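3.2. Recogida de demostraciones en domicilio

La bibliografía sobre aprendizaje por demostración tiene debilidad por las mesas blancas, los cubos de colores y la luz difusa. Nosotros también la tuvimos, hasta que la política entrenada en el laboratorio de Besnard se encontró con su primer mantel estampado y decidió que casi todo lo que había encima era agarrable. La segunda campaña se hizo, por tanto, en viviendas, con la vajilla de la casa y el mobiliario donde estuviera.

La tarea que nos ocupa se llama en el protocolo «ordenar cubiertos»: llevar palillos y cucharas desde la mesa hasta un recipiente calado. El operador sostiene la pinza con la mano y ejecuta la tarea como la haría cualquiera después de comer, con la diferencia de que cualquiera la haría en la cuarta parte del tiempo. No hay brazo robótico durante la demostración; la trayectoria se transfiere después a la plataforma Evden mediante el procedimiento de la sección 4. Reunimos 1570 episodios válidos, de los que 400 corresponden a esta tarea.

La disposición inicial no se prescribe. En las primeras sesiones dimos a los operadores una plantilla con posiciones, y todos los cubiertos acabaron paralelos al borde de la mesa, con una disciplina que ningún comedor ha conocido. Retirada la plantilla, aparecieron los cruces y los apilamientos que nos interesaban, como el de la cuchara apoyada sobre los palillos.

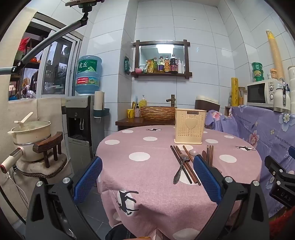 3.3. Agarre de objetos finos y alargados

El palillo es un objeto poco agradecido. Es estrecho, rueda y tiende a girar entre las almohadillas en cuanto el contacto no es simétrico. En teleoperación, que probamos con el sistema Iso antes de pasar a la pinza manual, los operadores tardaban 29 segundos de media en levantar uno solo, y varios pidieron hacer otra cosa. La demostración con la mano conserva algo que el mando remoto perdía: la pequeña corrección de muñeca con la que se endereza el palillo una vez sujeto.

Distinguimos dos fases. En la primera, la pinza se cierra sobre el cuerpo del objeto; en la segunda, el eje se lleva a la vertical para que el extremo inferior pueda entrar en el recipiente. La anotación de la frontera entre ambas es manual y ha sido la principal fuente de desacuerdo entre anotadores, que coinciden en todo lo demás, incluida su opinión sobre la anotación manual.
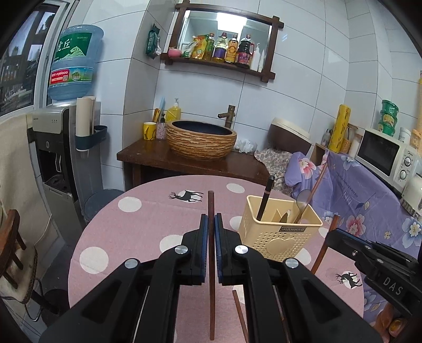 Figura 3. Palillo en posición vertical entre las almohadillas azules de la pinza; un segundo palillo permanece sobre el mantel.

Fijamos el umbral de verticalidad con el criterio de Patell, que considera terminada la reorientación cuando el eje del objeto forma 90 grados con el plano de apoyo. Aplicado al pie de la letra, el criterio descarta buena parte de las demostraciones humanas, ya que las personas sueltan los palillos inclinados y duermen perfectamente. Lo relajamos para el entrenamiento y lo mantuvimos estricto para la evaluación, decisión que perjudica nuestros propios resultados y que los revisores sabrán apreciar.

Los montones merecen mención aparte. Cuando varios palillos se cruzan y hay cucharas entre ellos, el orden de extracción no es único, y dos operadores rara vez eligen el mismo. La política aprendida tiende a promediar las elecciones y apunta con aplomo al hueco que queda en medio. Condicionar la acción al primer objeto señalado por el operador corrige el defecto en la mayoría de los casos. En los restantes, el robot agarra dos palillos a la vez, cosa que registramos como fallo aunque en una cocina pasaría por eficiencia.

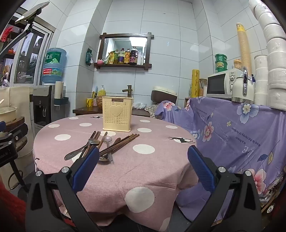
Besnard, julio

Nota añadida en la revisión. Tras el envío de la primera versión repetimos la evaluación de los montones con un nuevo juego de almohadillas. El orden relativo de los métodos no cambia. Sí cambia la tasa de agarres dobles, que baja con el material menos gastado, y hemos actualizado la tabla 2 en consecuencia. Los episodios con dos objetos en la pinza siguen disponibles en el conjunto de datos, con su propia etiqueta.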